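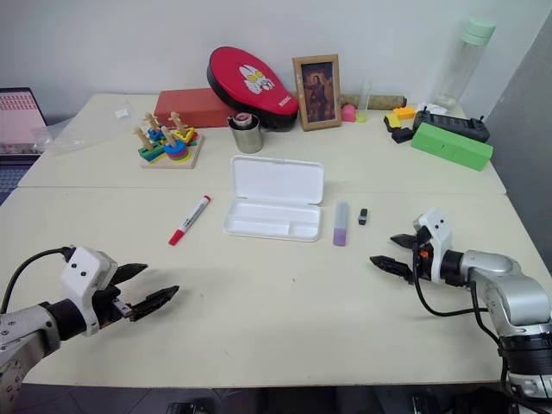

Share 68

Swimming in the harbour at Durnach in November sounds mad until you've done it. I went in three mornings running (grey water, a stiff breeze, gulls yelling overhead) and came out grinning every time! The old sea pool was closed for years, and now the whole town seems to turn up before breakfast, kids in woolly hats included.

Sólveig Hallgrímsson swims the full length to the Prurow steps and back, then pours tea for whoever is shivering nearest. Her favourite part is the colour of the sky just before sunrise, and I can see why.

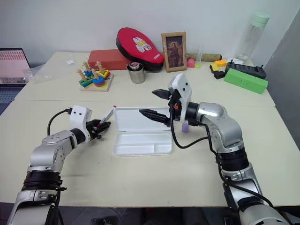 Skarphéðinn Kragh reckons the first two minutes are the worst, and that after those you'd happily stay in till lunch. I lasted nine lengths on my final go and was already planning the next trip.

3 comments

Search stories

Related
Walking the Gradwood track
A weekend at Vestergaard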